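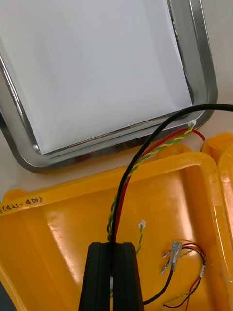
Padov Student Robotics Project
Progress report to the Zurnetti Fund
2024-10-30

Dear Ms. Panagiotou,

Thank you again for your patience over the summer, and for the kind note you sent after your visit in June. The students pinned it up over the sink and it's still there. I promised you a proper report once the fall group had found its feet, and I think we are there now, so please forgive me if I go on a bit.

We have 19 students this term, more than we had planned for, and I couldn't bring myself to turn any of them away. Most are new. A handful came back from last year, and they have been wonderful with the younger ones (they remember very well what it was like to be handed a box of wires and told to make sense of it!).

The main work is the wire handling task, which we described in our application under the name Galach. The arm has to pick up a wire or a small cable from a tray or a parts case, carry it over and set it down where it belongs without dragging everything else along with it. When we wrote to you in the spring we thought this would take a few weeks. Wires bend, they spring back, they hook on to each other, and a connector that sat nicely a moment ago has rolled on to its side by the time the fingers get there. Markos Deligiannis, who teaches the group with me, had warned me, and I owe him a coffee.

We began with single wires laid out on white paper in a metal tray, so the students could see what they were doing, and then moved on to the yellow cases with mixed pieces in them: cables, twisted pairs with their little white plugs, loose ends with metal terminals. The students drive the arm themselves and every attempt is recorded, good or bad. Hazem Ghoneim set up the numbering, and the range for each batch gets written straight on the case in marker so that we can match it to the recordings later. It has saved us a great deal of arguing.

The shiny tray has been a nuisance. The rim throws bright reflections into the wrist camera and the students' first program for finding wires kept mistaking them for something worth grabbing. The paper helps with the floor of the tray but does nothing for the rim. Vasiliki Athanasiadis has been trying different lamp positions and is hoping to have a setup she likes before the winter break.

On the budget, we have spent what we said we would on the gripper and the cables, and a little less on the table. We did lose 2 weeks waiting for replacement fingers from Alexiou, and used the time for soldering and for teaching everyone to crimp a terminal properly. With your permission I would like to move the money left over from the table into lamps and a duller tray.

Next we want to try plugging a connector into a socket, first with a student driving and then, if we're lucky, with the arm on its own. I would rather not promise you the second part yet. There will be an open afternoon for families once the dates are settled with the school, and we would all be so pleased if you could come. The students want to let you drive.

With warm thanks from all of us,

Leonidas Karras
Project lead, Padov Student Robotics Project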